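Against the Perfect Sock Drawer

I own a folding board. It is a hinged plastic thing made by a firm called Catterall, and it came with a leaflet promising that every shirt in the house would come out the same size. I used it for 3 weeks. It now lives behind the wardrobe, where it has been holding up a rolled poster, and I think that is the best work it has done.

I bring this up so that what follows doesn't sound like the grumbling of a man who never tried. I have tried. I have stood T-shirts on end in a drawer like files in an office. I have rolled underwear. I once spent a whole evening in May with an Andance drawer divider, a set of flimsy partitions that slide into each other at right angles and slide out again the moment you close the drawer with any conviction. I've read two books on the subject and skimmed a third in a shop. I came away with a drawer that looked wonderful until breakfast.

My quarrel is with the idea that putting laundry away is a skill most of us are failing at. It's an old idea and somebody always profits from it. My aunt left me a housekeeping manual, a reprint of something that claims to go back to 1784, and it devotes page after page to the pressing and stacking of linen. All of it was written for a household that had people to do the pressing. The modern version has lost the servants and kept the standards. You are meant to supply both the orders and the hands, and feel grateful for the method.

Take socks. The experts can't agree on them, which ought to make us suspicious. One camp says never ball them, it ruins the elastic. Another says fold in thirds and stand them up. The Ukach people, who sell a honeycomb tray with a cell for each pair, say to roll from the toe. I have balled my socks since I was a boy. The elastic goes at the heel end of winter whatever I do, and I suspect it would go in a honeycomb too. Black socks are the worst case, and a good many of us own hardly anything else. Half the labor is working out which faded black goes with which faded black, and no tray on the market helps with that.

Then there is the matter of where you do it. Every guide I have seen starts by telling you to clear a large, clean, waist-high surface. I would like to see the house where that surface stands idle. Most people I know fold on the bed. It's the biggest flat thing they own, it's in the room where the clothes are going, and it comes with a built-in deadline, as you can't sleep until it's clear. A bed with a mat over it is better still, firmer than a quilt and easier to smooth a sleeve against. The books treat the bed as a lapse. They warn about wrinkles. I've looked at my shirts folded on a bed and my shirts folded on the Catterall board and, once they've been worn for an hour, I'll be hanged if I can tell them apart. 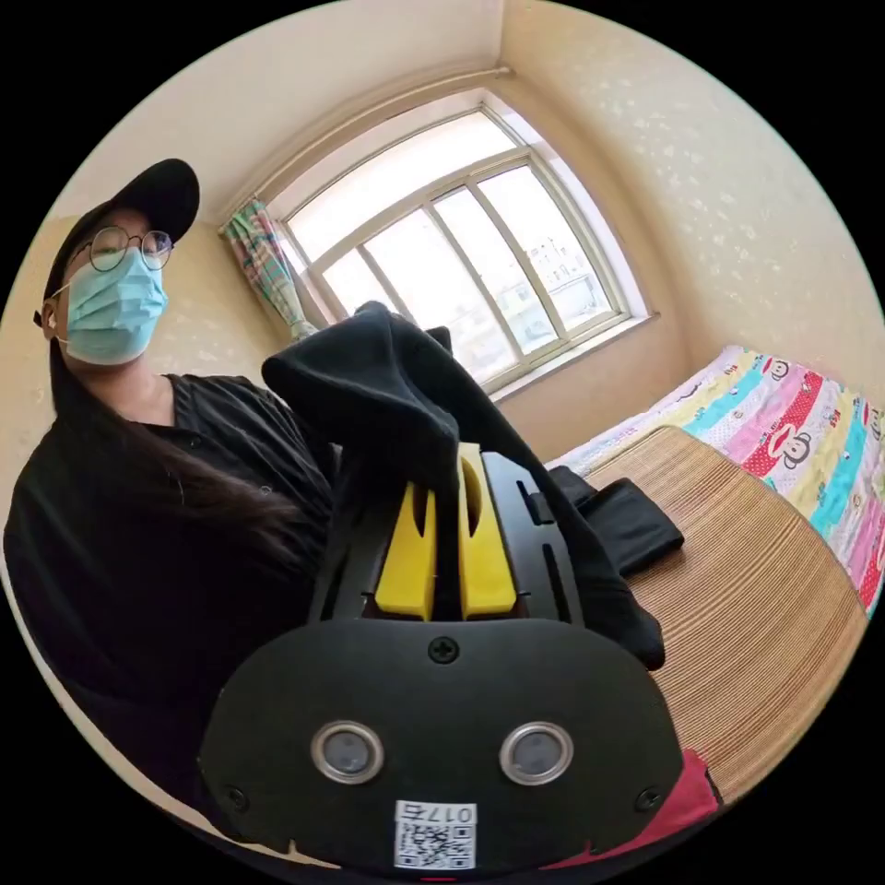
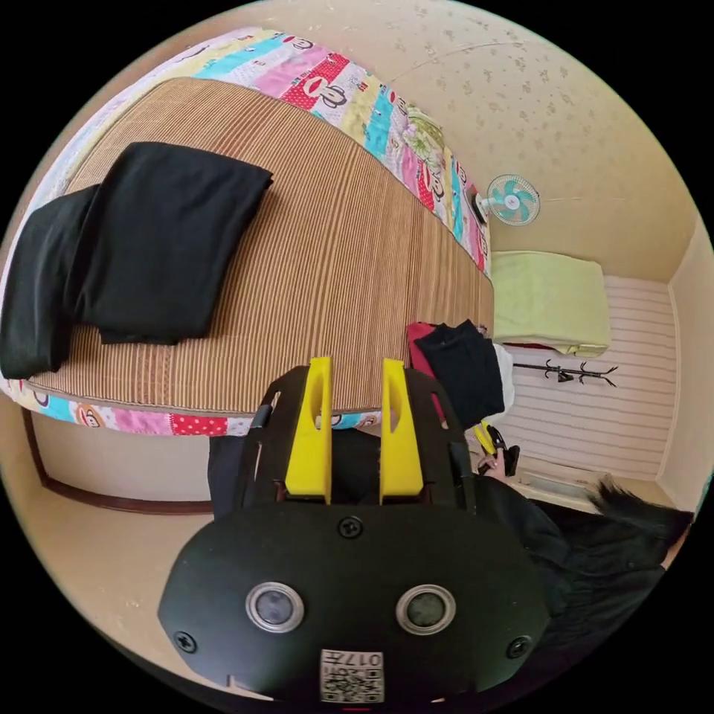
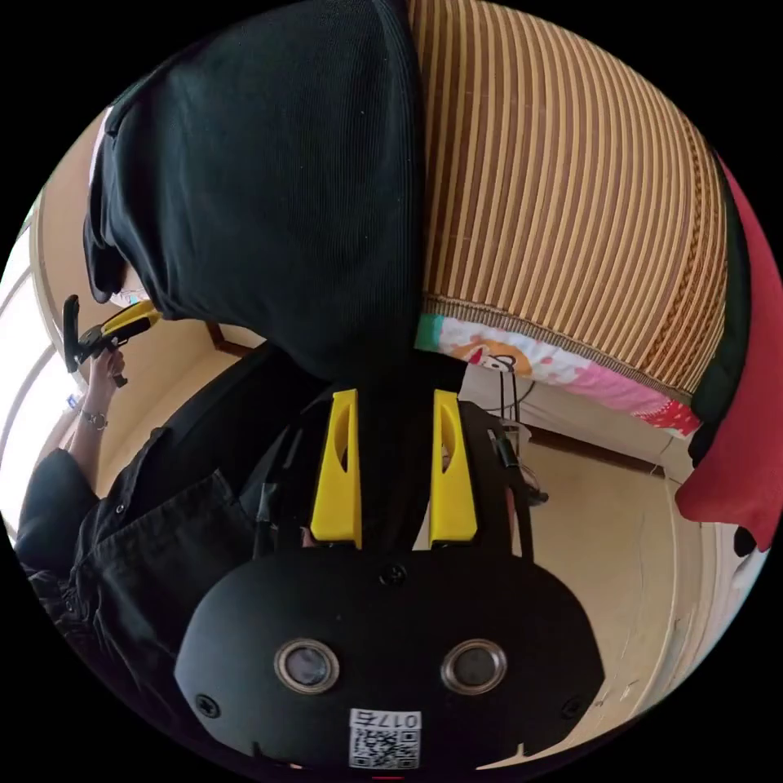 Ans Wuyts takes the opposite view and has told me so at length. Her case is that folding was never about the shirt. You fold properly so that you can find things at six in the morning with the light off, and anyone who says it makes no difference is living with someone who does it for them. She folds everything in thirds, seams inward, darks at the left of the drawer and lights at the right, and says it costs her no more time than my way does. She also thinks the bed is a terrible place for it, on the grounds that whatever isn't finished by night ends up on a chair, and whatever ends up on a chair stays there.

I'll give her the chair. I have such a chair. I'll even give her six in the morning, up to a point, though my own answer to the dark is to put the lamp on.

What I won't give her is the time. People who fold well always say it takes no longer, and they always leave out the years it took to get that way, along with the refolding. A stack folded in thirds is lovely until you want the shirt second from the bottom. Then you either lift the whole pile with one flat hand like a waiter or you tug, and everybody tugs. The upright method is supposed to cure this. It does, so long as the drawer is full. Take out 6 shirts for a trip and the rest lie down.

There's a kind of clothing that deserves the care. A good wool sweater should be folded and never hung, and I fold mine slowly, with the arms crossed behind. Bed linen I fold as well as I can, chiefly to get the cupboard door shut. A fitted sheet I roll up and hide inside its own pillowcase, and I've made my peace with that. But a plain black T-shirt, the sort that gets worn around the house and washed again by the weekend, asks for very little. Once down the middle, once across, on the pile. Two moves. If it's crooked, the next one will sit on top of it.

The price of all this equipment bothers me too – a tray here, a set of boxes there. Altska sells a linen-covered drawer box in 6 sizes, and I have yet to see a drawer that takes more than two of them without a gap down the side where a sock can fall and live out its days. A shoebox does the same job. My mother used shoeboxes. Hers had the lids tucked underneath for stiffness, and one of them is still in my drawer with handkerchiefs in it, though I don't use handkerchiefs much now either.

So I'll go on folding on the bed, badly and fairly fast, with the radio on. Wuyts is welcome to inspect the drawer. She'll find the socks balled and the darks mixed in with the lights, and if she wants the folding board she can have it, provided she brings something else to hold up the poster.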